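Skilden desktop sync stuck at "Preparing files" on one laptop
Opened by: Mirjana Trajkovski
Opened: 19 Jan 2022
Status: Solved
Category: Sync / Windows

Hi all, me again! Same laptop as the battery ticket, different headache. My Skilden client has been sitting on "Preparing files" since I got in and it will not budge. The web version is fine, my phone is fine, and my desk computer syncs the same account without a peep, so I'm pretty sure it's something on the laptop and I'd love to not wipe the whole thing if I can help it.

What I've tried so far:

Quit and reopened the client (a bunch of times, I lost track).
Restarted the laptop.
Signed out and back in. It took my password, showed the little green check, then went right back to "Preparing files."
Switched from the office wifi to a cable. Same thing.
Paused syncing on the big folders so only Collura was left, which is tiny. Still stuck.

The log has the same line over and over, every 15 seconds: "index busy, retry." I don't know what the index is busy with, the fan isn't even on. Free disk space is fine too, I checked because that's what Mohcine always asks first.
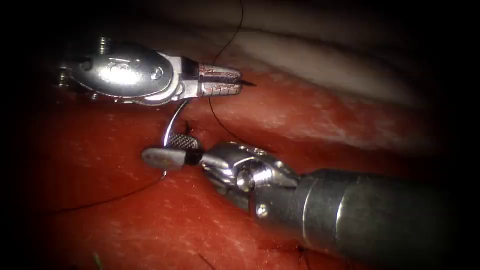 Curved needle between the two gripper ends, red surface underneath.

Update, after lunch. Mohcine Bensaid called me back and we went through it together. He had me open the hidden settings folder and look for a file ending in .lock, and sure enough there were two of them, one from this morning and one from way back in May. He didn't like the May one at all. We quit the client, made sure it was really gone from Task Manager (it wasn't! there was a second copy hanging around in the background, so if you're following along, check for that), then moved both lock files to the desktop and started it up again.

It got a lot further. The bar moved, I cheered, and then it stopped at file 13 with a new message: "path not available." So, progress, but a different kind of stuck.

Update 2. Okay, the path thing. When we moved everything over from Brevach last spring I made a shortcut inside my sync folder that pointed to the old Brevach drive, just so I could find stuff while I was getting used to the new setup. I completely forgot it was there. That drive has since been turned off, and the client was apparently trying to follow the shortcut and waiting for an answer that was never going to come. My desk computer never had the shortcut because it got set up later, so that explains that part.

I deleted the shortcut, quit the client, waited 5 minutes like Mohcine told me to, and opened it again. It went straight past the bad spot and climbed all the way to 100 percent while I was refilling my coffee. I changed a word in a test document on the laptop and it showed up on the desk computer right away, then I did it the other direction and that worked too.

I turned the big folders back on one at a time, Quintana last, since it has all the huge spreadsheets. No complaints from any of them. Mohcine wants me to leave the old lock files on the desktop until Friday in case he needs a look, so please don't tidy them up if you borrow my laptop.
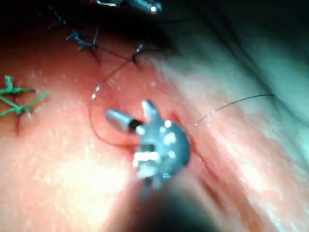 Do I have to reinstall Skilden if I delete a shortcut from inside the sync folder?
A restart of the client is enough. Quit it completely, check Task Manager for a leftover copy, and open it again. Your files and settings stay where they are.

One more thing for whoever keeps up the move-over instructions: could we add a line about old Brevach shortcuts? I can't be the only one who did this. It should probably go right after the bit about picking your folders, and I'm happy to write it if somebody gives me edit rights.

Marking this solved. Thanks, Mohcine, I owe you a coffee!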